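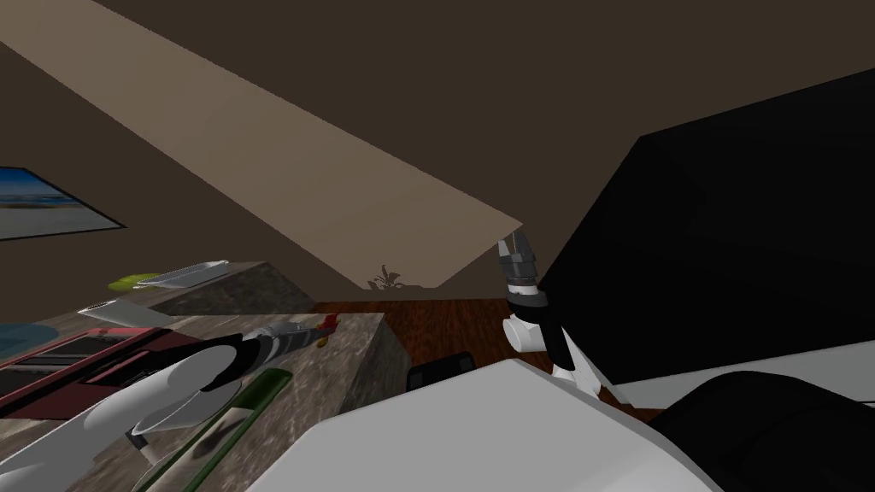 Figure 3. Head view in the simulated kitchen, with the left gripper low over the marble counter and the right arm raised.

4.2 When the raised arm gets in the way

The most interesting fault we met in this work was also the one we least expected. We had set out to study dropped items, and we were ready for plenty of those. What we found instead was a failure in which the planner sent one arm out to work on the counter and left the other up in the air, where it could do real harm. We called it the parked-arm fault, and the name stuck.

Figure 3 gives a good feel for the kind of pose involved. The left arm reaches low across the counter, its gripper pointing to the right, with a small red and yellow object just beyond the tip. The right arm is up near the middle of the view. A large black shape blocks much of the upper right, so there is a good part of the room that a policy working from this view has to guess at. Flat white utensils and a long green handle also lie on the counter, and any of them can be caught by a passing wrist.

We ran 863 trials in the Plumbridge kitchen, all with the same robot model and the Flotow controller. The parked-arm fault appeared in 32 of them. That may sound like a small share, but these trials were by far the most useful we collected! Dropped items nearly always ended with the item on the floor and the trial stopped. A parked arm could sit quietly for a long time, pass every check we had written, and then swing down through the counter space as soon as the next command came in.

The cause took us most of July to pin down. Flotow plans each arm in turn and passes the result to a shared checker, called Gronon, which looks for places where the two paths cross. Gronon was doing its job well. The trouble lay in what it was given. When an arm had no task, Flotow sent an empty path, and Gronon read an empty path as an arm that took up no space at all. A raised arm was therefore treated as if it had gone home, and the working arm was free to plan straight through it.

A second problem made the first one worse. After a long wait, the idle arm was given a fresh start point taken from its home pose and not from its true joint angles. The first command after the wait then asked for a large jump. In simulation the arm made that jump at full speed, and on two occasions it struck the raised marble block hard enough to set off the contact alarm. We were very glad to meet this in software first.

The repair is pleasingly small. An idle arm now sends a path that holds its present pose, so Gronon always has a solid shape to check against. We also compare the first point of every new path with the measured joint angles, and refuse the path if any joint differs by more than 3 degrees. A refused path is planned again from the true pose, and the working arm waits until that is done.

To test the change we went back to all 32 faulty trials and replayed them from their saved starting states. The fault was gone in 30. The remaining two were a delight to pick apart, as they had a different root: in both, the held pose was correct but the view from the head was so badly blocked that the planner placed the edge of the counter too low. The left gripper then came down early and touched the stone. Đoàn, the depth filter we use, fills hidden areas with the nearest surface it can see, and here the nearest surface was the floor.

We have left that second fault open in the present version – a lower limit on gripper height hides it, but does not cure it. Section 4.3 looks at how often blocked views of this sort occur, and whether moving the idle arm aside before each reach is worth the extra time.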